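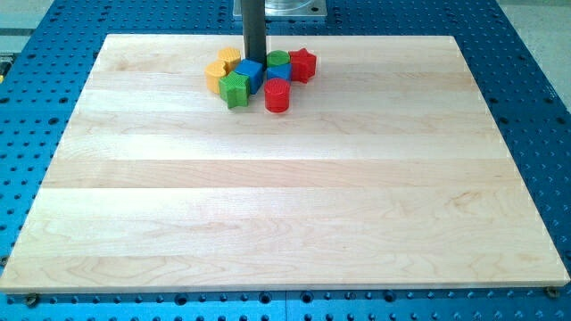
Call for Participants: Benchmark Protocol Review

Holtine seeks reviewers for version 2 of its tabletop manipulation protocol. The draft sets rules for block placement, board fastening, reset between trials and reporting of failed grasps.

Requirements
Working knowledge of robot arm safety practice
Access to an arm and a perforated work table
Capacity to run 17 trials per shape and submit unedited logs

Reviewers are paid $1,000 on receipt of complete logs. Travel is not covered.

Send a one-page statement to Rosalinda Agbayani, Protocol Office, Holtine. Applications close 2020-09-27.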